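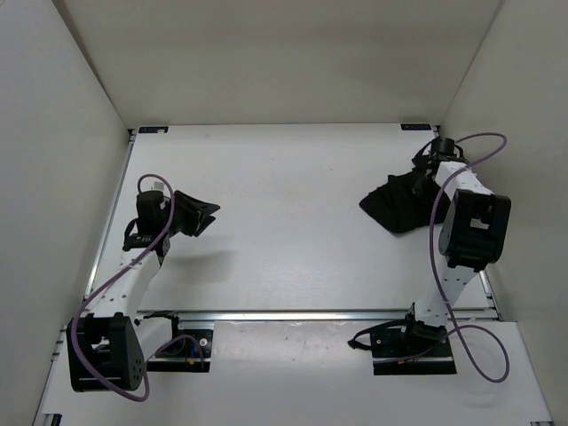

One of you wrote on the back of the sign-in sheet that white is the easy choice, the thing you paint a room when you can't decide, and could we please get to the real colors. Fair enough, we'll get to them. But I'm going to spend all of session 5 on white first, and I think you'll be a bit annoyed with me by the end of it, in a good way!

Handout 5: Whites and Off-Whites
Interior Color, Treroment Evening Program
5 October 2026

What I want you to take home

White paint picks up color from whatever light and whatever surfaces are near it. You know this already if you've ever painted a bedroom white and had it come out pink in the evening (mine did, thanks to a red rug). Red wool, warm bulb, white wall, and there you go. Look at the place where two white walls meet. Same can, same roller, and one side will nearly always look darker than the other. Your eye reads that as a corner and moves on, but if you hold a chip up to each side you'll see how far apart they are.

Undertones

Every off-white leans somewhere: yellow, pink, green, gray or blue. The lean is hard to spot on one chip and easy to spot on two. Lay your chip on a sheet of plain printer paper, then next to a second off-white, and write down the first word that comes to you. Don't think too long about it. Cream and butter are yellow leans, chalk is usually a gray one, and if you wrote "hospital" I'd bet on green or blue.

North rooms (northern hemisphere, obviously) get cool light most of the day, so a gray white in there can go pretty gloomy. South rooms forgive almost anything until the middle of the afternoon, when a yellow white can turn to custard – I did this to the Pilach reading room in June and had to live with it all summer.

Sheen

Flat hides bumps and old patching. It also scuffs if you look at it wrong. Eggshell is my usual pick for walls, semi-gloss for trim. Keep in mind that the same white in 2 sheens will look like 2 whites, and people will ask you which one is the mistake.

How much paint

The room we're using for the estimate is the front parlor at Rutkowska House. Wall area after doors and windows is 225 square feet. Work it out for two coats, using the coverage number printed on your can, and round up. Please show your arithmetic this time.

For next session

Paint two sample boards, different off-whites, two coats each. Let them dry overnight. Move them around one room at home and make notes morning, noon and night, with the lamps on for the last one. Bring the boards and the notes, 30 words per viewing is plenty.

The Privell fan decks are on the side table if you want to borrow one. Sign it out, and bring it back with all the chips in it.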